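Saturday, bench 2, Flondville

Carried on with the view dropout test for the pick policy. Same task as before: drinks go from the table into the basket, one at a time, on a spoken item name. Emerson Araújo retrained overnight with the wrist stream masked on a random share of steps, 60 per cent this time. Training set is the Kovison demos, 2274 episodes after I threw out the ones with bad timestamps.

Question for today is which view the policy leans on when it chooses a target. My guess is the wrist view for the last part of the reach and the side view for everything before it.

Wrist view first, then side view.
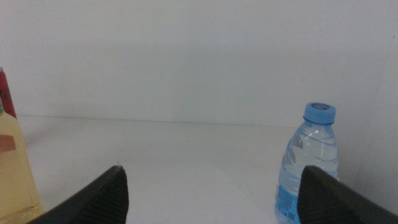
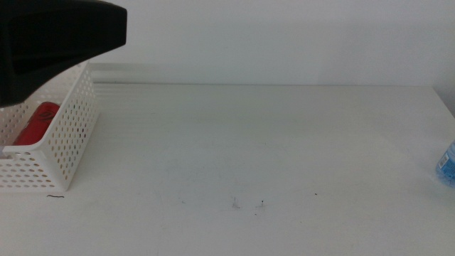 Side view, points to sort out

- The gripper blocks part of the basket when it comes over the left of the table. Check whether the place errors bunch up there.
- The bottle at the right is only partly in view. Either turn the camera or keep starts further in. I would sooner move the starts, as the Kovison demos used this camera pose.
- Scuffs on the tabletop: leave them for now, clean between runs and not during.

Next

Run 4 seeds per mask setting. Ask Stevens for the old calibration file. Skuvico logger still drops the first second of each episode, so start it early.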